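Sokel Kitchens opens its second showroom in Gremano, and I get to tell you all about it

GREMANO, 20 June 2023 – I run Sokel Kitchens, and I write our press releases myself, so you'll have to put up with me being excited. After a very long spring of permits, paint samples and one delivery that went to the wrong end of the county, our second showroom opens its doors at the old Dursun mill building next week. It's a bigger space than our first one in Zeston, it has proper parking (finally!), and the whole ground floor is set aside for one thing: helping people plan the part of the kitchen where they do the most standing around.

I mean the sink. When I started out, folks came in wanting to talk about cabinet doors. They'd bring magazine clippings, they'd argue about handles, and then with five minutes left they'd say, "Oh, and a sink, I guess." Then a year later they'd call me, and what they wanted to talk about was the sink. It was too shallow, or too close to the stove, or there was no place to set anything down.

So we've turned the order of things around. At the Gremano showroom every planning session starts with washing up. How many of you are at home? Do you scrub as you go or let it pile up till after supper? Where do the wet things go? We've got 13 sink and counter set-ups drawn up for you to look through, and our planners will build your own room on screen while you drink your coffee. Drainer on the left, drainer on the right, drainer pointing straight at you – try them all before you spend a cent.

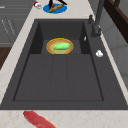 What's in the new showroom

The ground floor is the sink and counter floor. You'll find full-size mock-ups with running water, and yes, you can turn the taps on and get your sleeves wet. Bring your biggest roasting pan from home and see if it fits. I'm serious about that one, we do it in Zeston all the time and it has settled more family debates than I can remember.

Upstairs is for cabinets, flooring and lighting, plus a little library of countertop samples you can borrow for up to 16 days. Take them home, put them next to your walls, spill some coffee on them. Samples look one way under our lights and a whole other way under yours, and I'd much prefer you find that out before we cut anything.

We've also got a children's corner with a rug and a big box of blocks, because planning a kitchen takes longer than any four-year-old thinks it should.

Windows, and why I keep going on about them

If you've ever worked with me you know I have a thing about windows over sinks. You stand there a good chunk of every day, and a bit of sky makes a real difference. Plenty of homes in Gremano have their kitchens on the north side, with small high windows put in to save on heating, and for years people were told to live with it. You don't have to. A wider opening with narrow uprights can bring in a surprising amount of light, and dark frames tend to look thinner than you'd expect once they're up against the sky.

The tile below matters too. A pale tile with a light pattern will bounce daylight back onto the counter, and a quiet pattern hides water spots between cleanings. Our planners can swap the tile on screen in a second or two, so you don't have to carry a stack of boxes around the store. 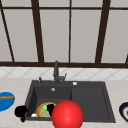 One customer from our Zeston showroom wrote to us in May to say that the bigger window was the part of the job she'd nearly crossed off to save money, and that she now does her crossword standing at the counter. She did add that she wished we'd talked her into a deeper sill for her herbs. Fair point! We've put sill depth on the planning checklist, right near the top, and she gets the credit for it.

The checklist itself is two pages long and it's free. Pick one up at the front desk, fill it out at your own table, and don't worry about getting it perfect. Rough measurements are fine for a first visit. We'll come out and measure properly before anything gets ordered, and there's no charge for that within 25 miles of either showroom.

I should say something about prices, as it's the first thing everybody asks. We price by the whole job, in writing, and the number you get is good for 78 days. I picked that myself. A month always felt pushy to me, and people need time to talk it over, get another quote and sleep on it. If you only want a new sink and counter and you love your old cabinets, we'll do that too, and gladly. Some of the nicest jobs we've done were small ones.
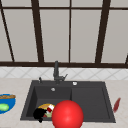

Opening week runs Tuesday-style hours all the way through, meaning we open early and stay late every day so that people who work can get here. There'll be coffee and cinnamon rolls in the mornings. Our installers will be on the floor in the afternoons, and they're the ones to ask about the awkward stuff, like old pipes, walls that aren't square, and floors that slope toward the back door. They love those questions. They've seen worse than yours, I promise.

We're also running short talks on the ground floor during opening week. The first is on choosing a sink depth that won't hurt your back, the second is on caring for dark sinks in a hard-water area (a soft cloth, a little dish soap and a quick wipe-down at night will get you most of the way there), and the last is on counters, with lots of samples to handle. Talks are free, there's no need to book, and the chairs are comfortable – I tested them.

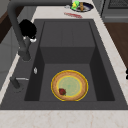

The Zeston showroom isn't going anywhere, by the way. Same hours, same phone number, same slightly sticky front door. If you've already started a plan there you can pick it up in Gremano whenever you like, and both places can open your drawings.

The new showroom is on the ground and upper floors of the Dursun mill building in Gremano, with the entrance on the river side. Press folks who'd like a walk-through before we open can contact the Sokel Kitchens front desk in Zeston and ask for me. I'll put the coffee on.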